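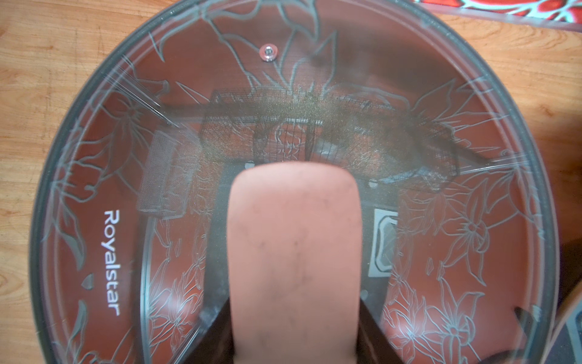

Thursday, open day at Clarton

Writing this up the same evening while it's fresh. Doors at 10, last group out a little after 4. We expected 40 visitors and got nearly 80, mostly families in the morning and the Kestico people after lunch. The corridor was too narrow for that. Next time, split the groups at the front desk and send half to the Leinonen bench first.

Our station was the kitchen table demo on the Ikel arm. Plan was the usual: lids, cups, folded cloth, then let visitors pick an object. Lids got the most attention by far, so we dropped the cups by the second group and never went back to them.

Notes on the glass lid, the one with the lilies etched on it:

Wrist camera view was on the big monitor the whole time. People liked it more than the arm itself. Several asked how the arm can tell the glass from what is under it. Fair question. The lid is clear, the pan under it is a reddish copper color, and on top of that you get the room reflected in the glass. On the monitor the wire rack overhead shows up as a grid lying right across the lilies. One kid asked why there was a basket in the pot. I used that as the opening for every group afterward and it worked better than the slide.

The etching helps us, I think. White lines on a warm background give the tracker something to hold on to when the reflections move. The plain lid we used in October had none of that and the pose estimate drifted all over. Should run both lids under the same lights before claiming anything.

Failed grasps: 3 that I wrote down, all on approach from the handle side with the afternoon group. Calibration was fine when I checked it at lunch. My guess is people leaning over the table and changing the reflections. We put tape on the floor after the third one and had no more, but that was only the last half hour, so don't read much into it.

Finger pads: the pink ones are showing smudges and scuffs. Wipe down before Monday's runs and compare grip with a new set. Spares are in the drawer under the charger, second from the top, not where the label says.

Questions I didn't have a good answer for:
— How much force before the glass goes? We have a limit set, but I couldn't say how far it is from breaking. Look up the test notes.
— Could it do a hot lid? Said we haven't tried. The Kestico group came back to this twice and want a follow-up call.

The emergency stop got pressed once by a visitor. Arm halted as it should. Restart took longer than I'd like with a room full of people watching — put the restart steps on a card and tape it to the cart.

Still to do: charge the tablet, return the borrowed monitor stand, send the sign-in sheet to the front office.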